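Induction or gas on an island, no wall behind it?

bongani_r
We're redoing the kitchen and the hob is going on the island. The fitter wants 1332 mm clear between the island and the tall units. Is a black glass hob a pain to keep clean, and do I need an extractor above it? Ceiling is sloped, so a hood would look odd.

FlorU
Had one for 2 years. Glass shows every smear. Wipe it once it's cooled and it's fine. Get a downdraft extractor, ours is a Ramberg and it copes with most things except frying fish.

Kazue Imai
Disagree about downdrafts. They take up the best cupboard in the island and they don't pull steam off a tall pot. I'd box in a small hood, slope or no slope.

FlorU
I lost one drawer. Not a cupboard.

furukawa_s
Depends what you cook. More important is how much worktop you leave either side. I'd want 30 cm at least on the handle side or you'll be knocking pans off. Also check whether your marble is sealed. Oil marks it.

bongani_r
Marble isn't bought yet. Studeck quoted for grey, polished. The other half likes it, I'm less sure. Layout we keep going back to has the black hob set into a grey marble top, pan at the back:

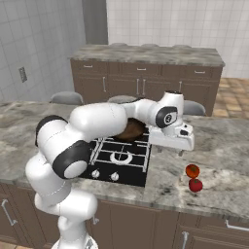
Re: Marble near a hob

Miyuki K
I wouldn't. Ours etched in the first month from lemon juice and no sealer stops that. Quartz looks near enough the same and you can forget about it.

Kazue Imai
Quartz doesn't like hot pans though. Marble will take one better. I've had mine since we moved in, it has marks, I don't mind them.

Miyuki K
Use a trivet. They cost next to nothing.

furukawa_s
Ask for a honed finish if you do go with marble, the etching shows less. Studeck charged us 100 extra for it.

bongani_r
Will ask about honed. Still undecided on the hood.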